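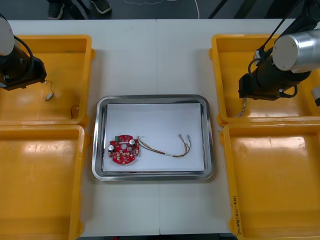
*Figure 1. Sorting cell, two-arm layout: round red board and wire harness in the center tray, four yellow bins.*

**Minutes — Software Working Group, Bin Sorting Project**

Held Thursday, 9:30 a.m., Letham meeting room. Present: representatives of the control, perception, planning and tooling teams, and one observer from Skovstead. The minutes of the November meeting were accepted without changes.

## 1. Perception

The perception team reported on the retrained segmentation model. The training set now holds 2,027 labeled views. Boards are found reliably against the white paper. Harnesses remain the weak point: where strands of several colors are twisted together, the model tends to return two or more objects for one bundle.

The group discussed whether to merge these detections in perception or to leave the matter to the planner. It was agreed that perception will merge them, and that the planner will receive one object with a list of grasp candidates. The message format in Batau will be extended to carry the list.

The observer asked whether bin contents are also tracked. At present they are not.

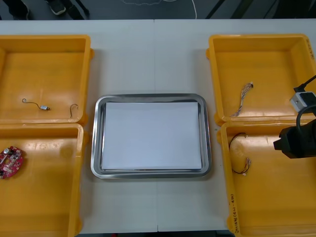 The planner keeps its own count of what it has released and where, and this count is lost when the process restarts. Members considered this acceptable for trials but unsuitable for handover. A bin check will be added to the startup sequence.

## 2. Planning and control

The planning team presented the new arm allocation rule. Each part is assigned to the arm on its own side of the tray unless the target bin lies on the other side. The shared zone over the tray is locked by one arm at a time. The control team noted that the lock is held too long after a release, and proposed freeing it once the gripper has crossed the tray rim. Agreed, subject to a simulation run.

The grasp timeout was raised from 63 to 80 control cycles. Some members preferred a separate value for small parts with leads, which can shift as the fingers close. The point was left open.

Points to be covered in the next trial series:

- Harnesses with branched ends, with the grasp taken near the middle of the bundle
- Small parts placed close to the tray rim
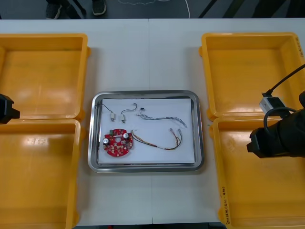

## 3. Tooling

The log viewer, Skjelbred, now shows joint data and detections on one time line. Version 2 of the export script drops the old text format. The planning team still depends on that format and asked for a delay — granted until its own reader has been updated.

## 4. Actions

- Perception: merge split harness detections and publish the revised Batau message.
- Planning: add the bin check at startup.
- Control: run the early lock release in simulation and circulate the logs.
- Tooling: keep the text export available in the meantime.

The meeting closed at 10:45 a.m.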